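Workshop Tips: Looking After a Small Tabletop Pick-and-Place Arm

Filed under: Benches and Machines
Updated 25 November 2021

These notes cover the arm on the white bench, the one that puts blocks in the basket and takes them out again. Most of them apply to any small arm with a two-finger gripper. They were put together from the bench notebook by Jolanta Kurek and Leandro Henríquez, with corrections from people who use the arm more than we do.

Before you switch on

Run your hand along the cables from the base to the wall socket. You are feeling for a pinch or a flat spot, usually where the cable goes over the back of the bench. If you find one, leave the power off and write it on the sheet.

Check the base clamps with the short hex key. They should not move with finger pressure on the key. If they do, snug them up a little at a time, going from one clamp to the next and back, the way you would do lug nuts. Do not lean on them. The tabletop will dent before the clamp gives.

Take off rings, bracelets and anything on a lanyard. Long sleeves get rolled up.

Cleaning the bench

The white top shows everything, and so does the camera. Crumbs of eraser, pencil marks and bits of basket all get picked up as something to look at. Wipe the top with a damp microfiber cloth and then a dry one. Skip the spray polish. We tried Brilline for a while and it left a shine that threw glare back up from the lamp. Plain water with a drop of dish soap does the job.

For pencil and marker, use rubbing alcohol on a cotton pad and rub in one direction. Test a corner first if your top is painted.

Baskets

A woven basket is harder on a gripper than a plastic tub, and it is also closer to what people keep on their shelves at home. If you use one, buy it shallow, with sides that slope out. Deep, straight-sided baskets catch the fingers on the way up.

Go around the rim once a week with nail scissors and trim any fiber ends that stick out. Cut them flush. Pulling them only loosens the next strand. Turn the basket upside down over the trash and tap the bottom to get the dust out, then brush the floor of it with an old toothbrush, along the rows.
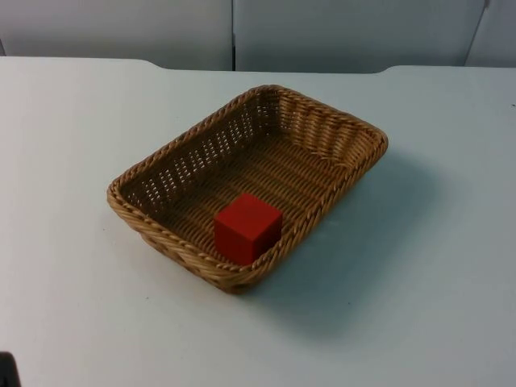
Set the lower limit for the gripper from the floor of the basket, with the basket in place. Lower the arm by hand in jog mode until the fingertips just touch a sheet of paper laid inside, then come back up 2 mm and save that height. If you swap baskets you have to do this over. Przemysław Śliwiński skipped it in April when the old basket was replaced and we lost a fingertip pad and an afternoon.

Try the block in the worst spots, too. Up against a wall is worse than the middle, and against the wall nearest you is worse again if your arm has to reach over the rim to get there. Start those at low speed with a hand on the stop button.

Blocks

Wash painted blocks in lukewarm soapy water and dry them right away. Do not soak them. Hand grease is the main reason a block slides out of the fingers, and people blame the gripper for it. When the corners get rounded, retire the block to the spares jar.

Keep to strong, flat colors with no shine. A glossy block will read as two colors under a lamp.

Fingertip pads

Look at the pads every Monday. Replace them when the pattern is worn smooth or when one side is noticeably thinner than the other. To change a pad:

Power off and wait for the arm to settle. Hold it up with one hand if yours has no brakes.
Peel the old pad from the wrist end.
Clean off the glue with alcohol and let it dry.
Press the new pad on and clamp it lightly, using a clothespin, for 90 minutes.
Open and close the gripper a few times before giving it anything to hold.

We use the Kaler self-stick sheet and cut it ourselves. One sheet makes almost 70 pads if you lay them out carefully.

Light

Have the lamp on one side and leave it there. Put a bit of tape on the floor around the lamp foot so it goes back to the same place after somebody vacuums. Soft light is better than a bare bulb. Tracing paper over the shade works if the bulb is LED and stays cool. Pale gray boards behind the bench keep people walking past out of the picture.

Grease and belts

Grease the joints every 310 hours of running time, by the counter on the controller. A dab the size of a pea per joint. Wipe off what squeezes out or it will end up on the blocks. Jadwiga Wasilewska adds that the wrist joint wants less than the others.

A belt that squeaks needs tension. Do not oil it.

At the end of the day

Park the arm folded back over its base. Empty the basket. Power off at the controller first and then at the wall. Put the hex key back on its hook.

Questions about the controller go to Aurelio Serrano. Spare pads and the good scissors are in the second drawer.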